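Kekivel 46 cm oval bread basket and liner set: six months of use

I bought the Kekivel proofing basket set in December, after my old cane basket went mouldy along one side and had to go in the bin. I bake two or three loaves a week, mostly a sourdough with a bit of wholemeal in it, and the basket has been used for nearly all of them. I paid full price for it.

The set is one long oval basket, a cotton liner and a plastic scraper. It cost $119 from Rindemmont, plus postage. That is a lot for a basket. You can get a perfectly serviceable one for a quarter of that, and if you bake once a month I would tell you to do so. The price does drop a bit if you buy two, but I don't have the fridge space for two.

The size is the main thing to think about. At 46 cm it is long, and the shop's listing doesn't make that obvious, as the measurement is down the bottom with the postage information. It would not fit crossways on any shelf of our fridge. I took out the middle shelf and now run it front to back, which means the milk has moved to the door. Measure before you order. The finished loaf also won't fit in a round Dutch oven. I bake mine on a steel with a tray of hot water underneath, and even then there are only a couple of centimetres to spare at the back.

On capacity, the maker says it suits dough up to 1040 grams. I would put the useful limit a bit lower for wet doughs. At 1040 grams with a hydration in the high seventies, mine rose to the rim overnight and spread when I turned it out. At 900 grams it behaves itself. Drier doughs are fine at the full weight. 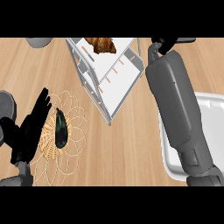 The weave is tight and even, with no loose ends poking through on the inside. My old one shed little splinters for the first month and this one hasn't. The rim is bound well and shows no sign of coming away, although I have knocked it on the tap more than once. The base sits flat on the bench, so you can load it one-handed while the other hand holds the scraper.

Seasoning took longer than the leaflet said. It tells you to mist the inside, dust with rice flour and leave it overnight. I did that, and the first loaf stuck at one end and tore. I did it twice more over the next week and haven't had a stuck loaf since, so long as I use rice flour. Plain flour goes gluey. A half-and-half mix is all right if you are running low.

The liner is the weak part of the set. It is a decent weight of cotton, but it is cut slightly too small, and after the first wash it shrank enough that the elastic pulled up over the rim and wouldn't stay put. I wrote to Rindemmont and got a reply from Chaminda Jayawardena the next day, who sent a replacement at no charge and suggested a cold wash. The replacement has been washed cold and dried on the line, and it still fits. The leaflet gives no washing instructions at all, which should be fixed.

The scraper is a scraper. It is a bit stiff for getting around the curve of a bowl, and I have gone back to my old one.

Cleaning is simple. Knock it out over the sink, brush it with a dry brush and stand it on its side somewhere airy. We are in Bandara Street, two blocks back from the beach, and things go mouldy here from January through to Easter. After every bake I have put the basket in the oven with only the light on for an hour. There has been no mould so far, including in February, when the inside of the pantry door went furry.

I also tried the Clendivbridge oval, borrowed from my sister for a fortnight. It is shorter and deeper, and made of pressed wood pulp. It releases dough better straight out of the box and gives a crisper pattern on the crust. It is also heavier, and dries very slowly – hers has a dark patch on the underside that won't come out. For a dry climate I would probably choose the Clendivbridge. For the coast I prefer the Kekivel.

One more complaint. Rindemmont sells a lid for the basket separately, and it had been out of stock every time I looked until last month. When it did come in, it was $24.90 for a disc of clear plastic. I am still using a shower cap.

Good points: well made, dries quickly, sits flat, prompt help from the seller.
Bad points: dear, too long for many fridges, liner shrinks, poor instructions.

Four stars. I would give it four and a half if the liner had been right the first time.

Reviewed 11 May 2024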